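Let Them Sort the Groceries

I have been going to the spring open house of the Drornstead student robotics club for 8 years now, and every year someone in the bleachers next to me asks when the robots are going to fight. I understand the question. I used to ask it myself. My first year there was a thing with a spinning lawn mower blade, and it took the door off another thing, and I went home happy.

The robots don't fight anymore. The club dropped out of the combat league three seasons ago and now spends its year on a task it calls Drita, which sounds like a perfume and is a tidying exercise. You put some ordinary stuff on a tray. You put two baskets behind the tray. The robot is supposed to get food into one basket and everything else into the other. It is putting away the groceries, minus the part where you find out you already had mustard.

Attendance at the open house has dropped accordingly. Last May they had to fold up half the seating, and the parents' newsletter ran a letter from a gentleman who said that his daughter had been "promised engineering" and was getting "chores." He wanted the blades back. I gather he was not alone, and I gather the school board is going to hear about it when the club asks for its money again.

So let me say my piece before that meeting. I think the chores are the best thing the club has ever done, and I think the blades were mostly welding.

Welding is a fine skill. But a combat robot has one idea in its head, and the idea is forward. If it works, something flies off and we cheer. If it doesn't, something flies off and we cheer. The students learned a good deal about batteries and a good deal about bumpers, and then the match was over in less time than it takes to buy a hot dog. I once timed one. I had not finished with the relish.

Now try teaching a pair of arms what to do with a squeeze tube. It's flat at one end and round at the other. Pinch it wrong and it rolls out of your fingers. A glass cup has to be held as if you cared about it. A piece of fruit is round where you'd like it to be flat. A toddler gets all of this for free, along with the ability to throw it, and a room full of very bright teenagers with two arms and a laptop can spend a whole winter on it. The club's log for this season lists 204 attempts. It scores 108 of them as clean. I have seen people on the town message board treat that second number as a scandal, and I'd invite them to consider their own record with fitted sheets.

What I like best is that the log has a column for what went wrong, and the students fill it in. "Dropped." "Knocked over neighbor." "Correct basket, wrong attitude," which I am told means it went in upside down. One entry says only "bun," and I have thought about it more than I have thought about some novels. The combat team never kept a log. What would you write in it? "Door came off."

There is a fair complaint buried in the unfair one, and I don't want to skip it. Sorting groceries is dull to watch. The arms move the way I move on an icy driveway. You can stand there a good while before anything gets anywhere. When the club hauled its table over to the Jirkance fair last fall, it was set up beside a booth selling kettle corn, and the kettle corn won. If the school wants a spectator event it should say so, and buy a scoreboard, and stop calling it a class.

The other complaint, that this is homework for a future in which machines take everyone's job, I take less seriously on the evidence. The Mihăilă Market on the corner has a bagger who can do a full cart while discussing his knee. He is safe for the time being. If anything, a year of this seems to leave the students with more respect for people who work with their hands. One of them told me she had started noticing how her grandmother picks up a teacup. I don't recall the lawn mower blade making anyone notice a grandmother.

It also brings in students who never came near the old shop. You don't need to like wreckage. You need to be stubborn and able to lose an argument about whether a lime counts as difficult (there is a faction that says yes). The group has grown while the audience has shrunk, and if I were on the school board I know which of those I'd put in my notes.

Go and see it before you vote on it, or before you write another letter. Stand near the table. Give it longer than you gave the hot dog.
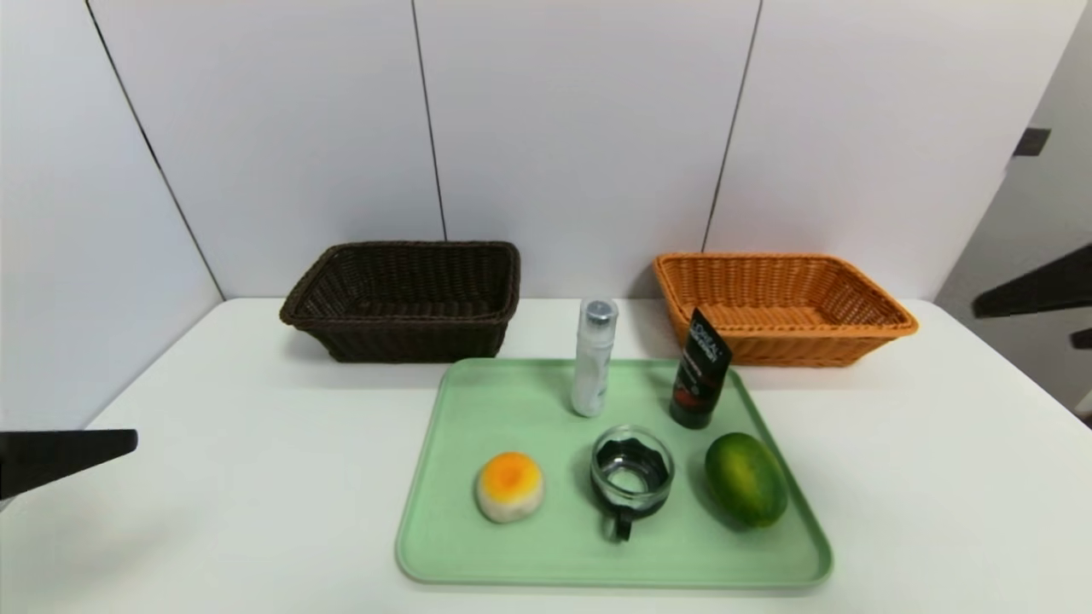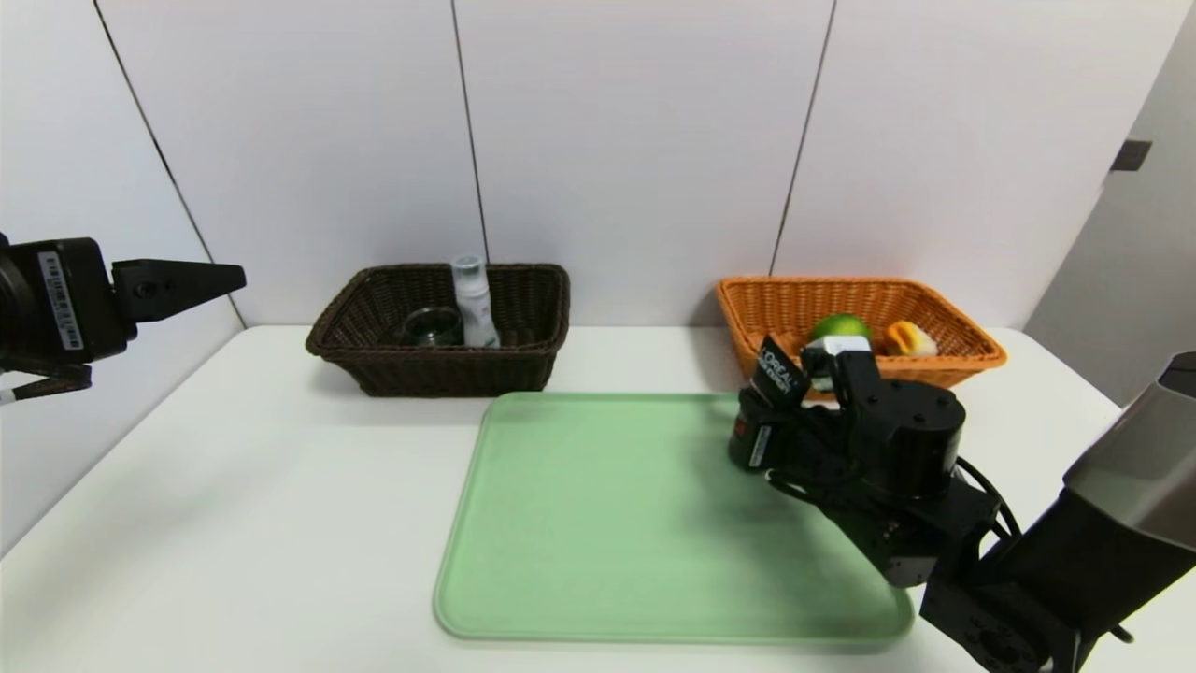 Drita at the table: the tray and the two baskets. In the second picture, the hand has hold of the black L'Oréal item.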